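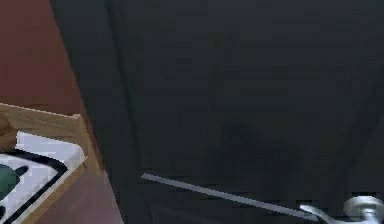
Ticket 2184
Product: Standport Home Planner, desktop
Category: Saving and syncing
Opened: 12 April 2025
Status: Solved

Customer wrote:

Hi team! First off, I love this program. I've been planning our house in it all winter (the project is called Skurkby, after the village) and I have learned more about door swings than I ever thought I would.

My trouble is with syncing between my desktop and my laptop. I save on the desktop, the little cloud turns green, and when I open the project on the laptop it's an old copy. Walls and rooms are fine. The materials are not. Everything from the Lehtinen wood pack comes up plain white, and the paint colors are the ones I had weeks ago. Once I also got "Sync stopped, code 3514", but only on the laptop and only that one time.

Things I've tried:
Signed out and back in on both machines.
Reinstalled on the laptop.
Renamed the project. Now I have two old copies, ha.
Turned off the Wolix backup tool on the laptop. No change.

The project file is 124 MB on the desktop. Is that too big?

Support wrote:

Thanks for such a clear write-up, and Skurkby sounds like a great project! The size is fine. Code 3514 means the program found a file it wasn't allowed to replace, so it kept the old one. Please try these in order:

1. On the desktop, open File > Project Info and tell us how many materials are listed under Linked.
2. On the laptop, do the same.
3. Still on the laptop, go to Settings > Folders and copy the path next to Materials into your reply.

Please don't delete either of the old copies yet.

Customer wrote:

Desktop says 103 linked. Laptop says 0, so that's a clue! The path on the laptop ends in Wolix/Restore/Materials. I never picked that folder. I did restore the laptop from a backup in the winter, could that be it?

The colors I want to keep are the desktop ones. Honey-colored wood for the door trim, dark reddish brown on the wall. 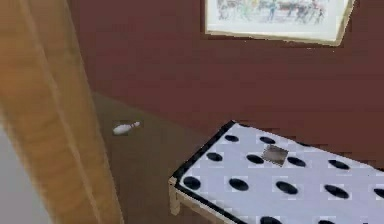 Skurkby project: wood door frame, maroon wall, framed picture.

Support wrote:

Yes, that's it, good catch. The restore put your materials in a read-only folder and the program has been reading from there ever since. Reinstalling keeps your folder settings, so it couldn't help. To fix it:

1. Close the program on both machines.
2. On the laptop, hold Shift while starting it and choose Reset Folders. Your projects aren't touched.
3. Install the Lehtinen pack again from the Library tab.
4. Open Skurkby on the desktop, choose File > Pack Materials, and save.
5. Wait for green on the desktop, then open it on the laptop.

Customer wrote:

It worked!! 103 linked on both machines, and all the wood is back. I had to do step 3 twice, the first download hung at the end, but the second went through in a minute. I changed the kitchen tile on the laptop as a test and it showed up on the desktop right away.

One wish while I'm here: could Project Info show the materials folder too? I'd have spotted it myself. Okay to delete the old copies now?

Support wrote:

So happy to hear it! Yes, delete away. Keep the one with the newest save time. I've passed your Project Info idea to the desktop team, and I've added a note about the hanging download to the Lehtinen pack page. Closing this one, but a reply will reopen it.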